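The talks between Clirndale and Berthorpe started up again in December, and I have been following them more closely than is good for me. I grew up on the Clirndale side of the river, so take what I say with that in mind.

The question is the same one as last time. Who runs the Nistor crossing, and who gets to say when it closes? Under the old agreement the two sides traded control every 300 days. It worked for a while. Then Berthorpe kept the gates shut past its turn, and Clirndale answered by stopping the fuel trucks.

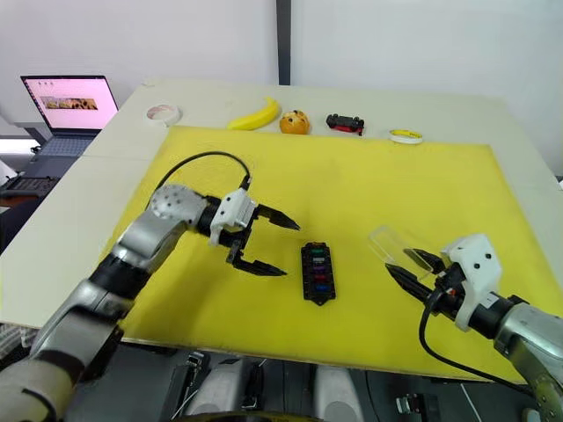 Two arms over the yellow mat, a clear piece in the right gripper.

The new draft is 35 pages long. I read all of it, including the annex on livestock permits. Most of it is about procedure: who sits where, which language comes first, how long a delegate can speak. The part on the crossing takes up less than a page and leaves the hours of operation "to be settled by the parties."

My own view is that Berthorpe wants a deal more than it lets on. It has 266 families living on the wrong side of the line, and they can't get to a hospital without a pass. Clirndale can wait longer, and its delegates behave like people who know that. They walked out of the first session before lunch and came back the next morning with the same paper.
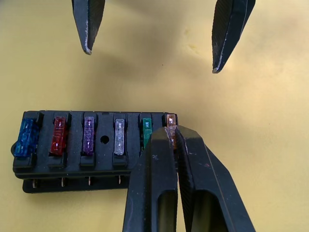 Fuse box with its blade fuses in, on the yellow surface.

The last statement I saw came out at 2355, which usually means a bad evening. It said the talks were "frank" and that both sides would meet again at Stemwood. No date was given. Stemwood is at least neutral ground, and the road there stays open in winter.

I don't expect a signature this round. I would settle for fixed hours at the crossing and a phone line between the two gatehouses. They had one before, and as far as I know the cable is still in the ground.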